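Part-time studio assistant (ceramics)
Calar Pottery Workshop

Hours: 27 a week, spread over four days
Start: October
Contract: permanent, after a trial period of six weeks

Calar is a shared pottery workshop with a small shop at the front. We run evening classes for adults, rent shelf space and wheel time to members, and fire work for people who have no kiln at home. We are looking for a studio assistant to keep the making side of the building in order and to help with classes.

You will report to Gladys Muñoz, the studio manager, and work most closely with Vichien Srithong, our kiln technician.

What you will do

Load and unload the two electric kilns, and keep the firing log up to date.
Wedge and bag reclaimed clay.
Mix glazes from written recipes and label the buckets.
Set up for evening classes, which start at 6.30 pm, and clear away afterwards.
Answer members' questions and pass on anything you can't answer.
Serve in the shop when it is busy, mainly in the run-up to Christmas.

What we are looking for

You should have fired your own work at least a few times and know the difference between a bisque and a glaze firing. We don't ask for a degree or a teaching certificate. You need to be able to lift 12.5 kg bags of clay safely and be on your feet for most of a shift. A tidy hand with labels is a real help - most of our lost pots were badly labelled ones.

Experience of selling handmade work would be useful but we can teach you the till.

Pay and conditions

Pay is by the hour and reviewed every spring. You will get 27 days' holiday, worked out pro rata, and free use of the wheels outside class times. Clay is at cost price for staff, and firings are free up to one shelf a month.

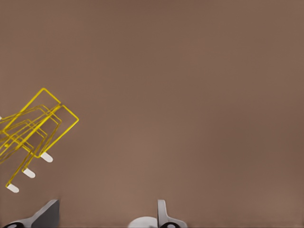 The shop sells plates, bowls and mugs by our members, and the assistant changes the displays at the start of each month. Part of the job is choosing how things are shown, and we are happy for you to bring ideas. We would like someone who enjoys trying that sort of thing out. There is a small budget for display materials, which Gladys signs off.

How to apply

Send a CV and a letter of no more than one page to Gladys Muñoz at the workshop, or hand them in at the shop counter. Please include two or three photos of pots you have made. Interviews last an hour and include a short practical task in the glaze room. If you would like to look round first, ask for Vichien any afternoon before 4 pm.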